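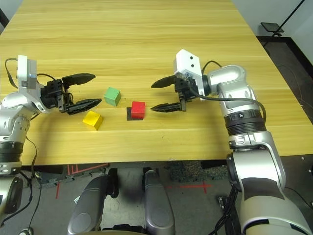 Three cubes, two arms, one table. Stacking practice at robotics club.

Okay, thread time, I've been wanting to post this all week. Our club is doing the block task for the Varell student round in February and I'm way too excited about it.

The task: green, yellow and red cubes, both arms have to take part, and the stack has to stand for a count of five. The red one starts on the little dark square pad. Yellow gets set down at an angle on purpose — the rules say at least one cube can't be square to the table.

That angle is what got us. Zanele Zulu rewrote the approach so the wrist turns before the fingers come down, and we went from 53 good grabs to 66 on the same set of starts. I yelled. People in the hall heard me.

Rocío Gaete keeps the log. We're at 1,782 saved attempts, and she has notes on nearly all of them. "Left arm too polite" is my favorite.

Next up is the handoff, left arm to right arm. Maximiliano Alarcón wants to go slow and get it clean. I want to go fast. We're going slow.

If you're a first-year and think you need to know how to code already, come anyway! Marjan Taheri joined in the fall knowing none of it and now she runs the right arm.

Tags: student robotics, club life, two-arm stuff

Replies
Amnuay Thepsuriya: Does the stack have to be in color order?
prado_bots: we're in the same round, good luck! that tilted cube is evil
Marjan Taheri: I knew a LITTLE of it

More from this account
Gripper pads, round two
Our Dustberg trip in photos
How we picked a team name (Seltari won)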